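10/2/22

Moved the last of my notes out of Koller tonight. It stopped syncing to the phone in August and the support page still says they are looking into it, so I gave up waiting. Rochelle Baptiste has been using Plundis for her reading list and sent me the link twice, and I finally installed it after supper.

The import took longer than I wanted. Koller exports everything as one big text file, and Plundis wants a separate file for each note. Thomas wrote me a small script for splitting it, which worked on the second try once I had taken the blank titles out. 137 notes came across. Three of them had lost their dates and I typed those back in by hand. The checklists came over as plain lines with no boxes, so the grocery list and the packing list have to be redone. I did the grocery one. Packing can wait.

What I like so far: search is quick, and reminders can be tied to a note instead of living in a separate tab. I set one for the car registration and one for Gemma's birthday, with the name of the tea she asked about, so I'm not hunting for it the night before. The widget is small and shows only the next item — fine with me.

What I don't like: no folders. Everything is tags, and I had 12 folders in the old one. I made a tag for each and then merged a few, mostly the ones about the apartment. Also the font is too light on the laptop and there is no setting for it that I could find. I wrote to them about it.

The free version allows two devices. I have the phone and the laptop, so I won't pay yet. Ermanno says the price goes up at New Year but he didn't remember where he read it.

Left Koller installed for now, in case something is missing. Will check the tax notes tomorrow and then delete it. Bed at eleven.
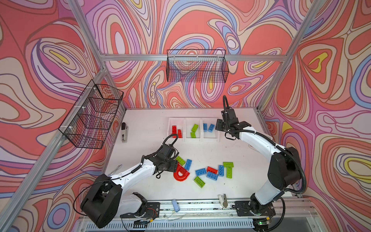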